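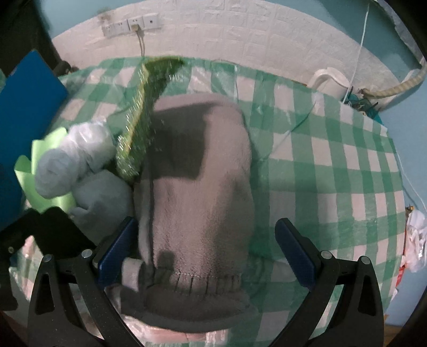

Une pince à main ouverte au-dessus d'un article en peluche, sur une table à nappe à carreaux.

Budgéter un poste de collecte à la pince : la méthode, et les lignes que tout le monde oublie

Le devis de la pince tient sur une page. C'est le document le plus rassurant du dossier, profitez-en, on ne le reverra pas. Les étapes suivantes sont celles que nous appliquons chez Plultadix depuis décembre, après un premier budget dont la principale qualité était la mise en page.

Étape 1 : partir des objets
Avant d'ouvrir le moindre catalogue, dressez la liste de ce qui sera saisi. Le textile épais et le film plastique froissé ne demandent ni la même ouverture ni les mêmes patins. Notez la largeur maximale de chaque objet, puis refaites la mesure une fois l'objet tassé. Une peluche a des opinions sur sa propre largeur.

Étape 2 : chiffrer la pince nue
Pour notre modèle, fourni par Sasumell, comptez 1 386 € hors taxes. Vérifiez si les patins sont compris. Chez nous ils l'étaient, un jeu, monté d'usine, ce que la brochure appelait « prêt à l'emploi ».

Étape 3 : chiffrer ce qui s'use
Prévoyez :
- les patins, 62 € la paire, deux paires d'avance par pince ;
- la visserie et les axes de pivot, vendus en sachet ;
- un câble de rechange, à commander avec le reste pour ne payer le port qu'une fois.

Étape 4 : aller voir la table
Emportez un mètre et comptez les prises libres, pas les prises. Une table d'appartement est déjà occupée par la vie des gens : sacs, rouleaux, fils qui descendent du mur. Si la nappe brille, réservez une demi-journée d'essais d'éclairage. Florêncio Carvalho, qui tient nos achats, a longtemps classé cette demi-journée en « divers ». Elle a maintenant sa ligne, et lui ses nuits.

Étape 5 : compter les heures
Une prise en main correcte nous demande 16 heures par opérateur, réglages compris. Multipliez par votre taux horaire, respirez, puis ajoutez le tri des enregistrements. Le fichier Gorkthorpe, notre tableur maison, fait le calcul tout seul, y compris quand on aurait préféré qu'il s'abstienne.

Étape 6 : additionner
Pour un poste complet, nous arrivons à 3 468 € la première année, hors salaires. La pince en représente donc moins de la moitié. Présentez les deux chiffres dans cet ordre à votre direction : l'inverse provoque des questions sur la pince.

Louer ou acheter ?
Pour une campagne de quelques semaines, demandez un prix de location, caution et assurance incluses. Au-delà, achetez, et faites inscrire le délai de livraison des patins sur le bon de commande.

Mis à jour le 17 août 2026. Les prix s'entendent hors port.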